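Is the Voltbridge tabletop sorting kit worth it for a beginner?

Posted by murthy_bench, 9/27/21

I've been eyeing up the Voltbridge kit for our makerspace. It's 800 quid with the Trilis software thrown in, and I don't want to blow the lot on something that ends up in a cupboard. We've got an arm already. Does the kit cope with mixed shapes, or is it cubes only? And do I need their board?

vustard37

cubes are fine, never tried anything else. support took 18 days to answer me in June so bear that in mind

pegboard_pat

I've had mine a while and I'm really fond of it! It does mixed shapes - stars, hearts, cylinders, the lot - though you have to teach Trilis each one yourself (bit of a faff, put the kettle on). I didn't bother with their board. Mine's just pale maple planks bolted down at the near corners, and it's been great. The straight rod tool is the one I'd get, as it's slim enough to go in next to a block without blocking your view of everything else.
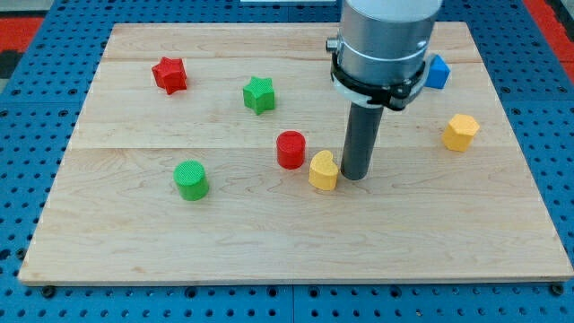
Rod down beside the yellow heart, red cylinder just next to it.

Don't pay extra for the shape pack if you've got a printer. Oh, and set the speed to 500 or lower until you trust it - I sent a star across the room on my first go.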